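Speaker notes – small kitchens session, Prolstead community hall, 19th May

Slide 4. Sorting the utensils

Say at the start that this part is short. Five minutes, then questions.

Most people sort a drawer while everything is still in it. Take it all out and lay it on the table, handles the same way. Chopsticks, spoons, rice paddle, the lot. You see straight away what you own and which sticks have lost their partner.

Lay the chopsticks side by side before pairing them. If one has a bend in it, put it aside. Plastic pieces go next to the wooden ones for now – they get split up later.

Keep the drying rack and the holder on the same table so you aren't walking back and forth. A printed table is fine for this. Pause here and let people look at the slide. 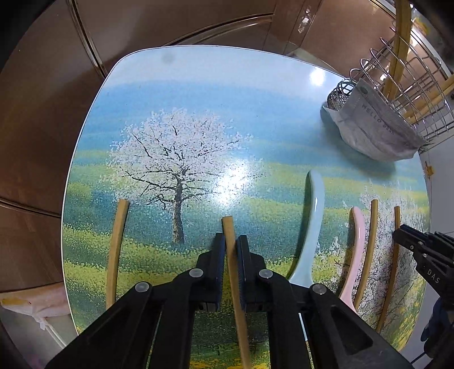 Slide 5. What goes back where

Mesh holder: things used every day. At the Qin flat that was chopsticks, one spoon and the rice paddle.

Drawer: everything else, in a tray. The Cekex tray is 92 mm deep – check your drawer first, mine was too shallow.

Long handles don't fit in either. Stand them behind the rack or hang them up.

Mention the cloth pouch for travel sets. Ask who has one.

Slide 6. Keeping it that way

Go through the holder again in September. It took me 18 minutes last time, including washing the holder.

Handout is on the chairs. Spare copies with Grireo at the front desk.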